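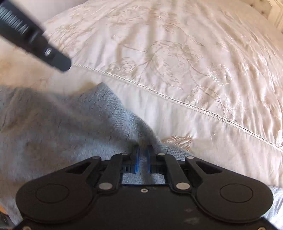 I've spent most of the winter chasing a fault that only turns up when the gripper is already shut. The jaws close, everything reports happy, and then they decline to open again. On foam blocks this is a nuisance. On cloth it's worse, as cloth can be persuaded to go anywhere, including into places where the linkage would like to be. Anything bunched up behind the jaws, like the grey-blue fabric showing between the two arms there, is a candidate for getting chewed. So is the satin bedspread underneath, with its row of little eyelets, each one apparently designed by someone who wanted to catch a screw head.

The jam itself happened in March. I was doing fold-and-lift runs with the Tendier controller and the older of my 2 sets of jaw pads. Run 52 went fine. Run 53 closed on a tea towel, lifted it, moved it over, and hung on. I sent the open command again. The motor hummed. I sent it a third time, on the theory that machines respond to tone.

Then I did the stupid thing and reached in to free the towel with the power on.

The command queue on the Tendier doesn't throw away old requests when a move stalls. It keeps them. Once I'd wiggled the towel out, the load came off, the stalled open went through, and then a close I'd forgotten about arrived right behind it. My fingertip was still in there. No blood, one black nail, and a colourful few minutes in the garage. The nail took until winter to grow out, and I got to explain it at every barbecue.

What I found when I pulled it apart:

- a wad of lint packed in beside the left link, felted hard enough to stand up by itself
- one pivot screw backed out far enough to snag thread
- the current limit set to 73 per cent, when I'd have sworn on anything you like that it was 32

That last one hurt more than the nail. I'd bumped it up to hold a heavy bath mat for a demo on the Yakubu bench and never put it back. The setting survives a restart, which I had always listed as a feature.

So, the changes. The limit now resets to 32 at every boot and has to be raised by hand. A stall flushes the queue. I check the screws before each session and put a dab of threadlocker on any that I've had out. There's also a proper stop button, a big red mushroom from Trutitz, mounted where I can hit it with an elbow. Before that, the emergency stop was a power board under the desk, behind the bin.

I still get the odd sticky release, usually with knits, and I haven't worked out whether it's the pads or the fabric or me. The jam log lives in a spreadsheet with a column headed "hands where?", and so far it's been filled in with "in pockets" every time.

Next job is a lint guard. I've printed one already and it fouls the arm.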